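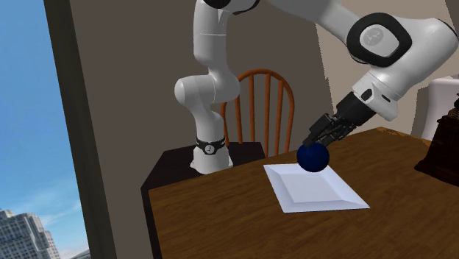
Drividell website and server check, June round. The site shares a server at Koivisto with 80 others, and we went through it line by line. The pages are mostly in English, with a few in something close to it. A rendered white robot arm reaches down to a dark blue ball on a plate. The home page is bigger than the rest of the site put together.

1. Certificate valid - OK. 11 days left. Renew it before we all get an email.
2. Server version hidden - FAIL. It announces itself to anyone who knocks.
3. Open ports - 7 found, two needed. Close the others.
4. Backups - PARTIAL. Nileck says nightly. The newest one we could open was from spring.
5. Admin login - FAIL. The password was changed as asked, to the old one plus an exclamation mark.
6. Broken links - 123. Most go to the Drasach forum, gone for years and apparently still missed.
7. Contact form - OK. Test message sent at 9 a.m., reply received at 4 p.m. asking who we were.
8. Domain record - OK, though the fax number should go.

Result: not passed. Recheck items 2, 3, 4 and 5 after the next update.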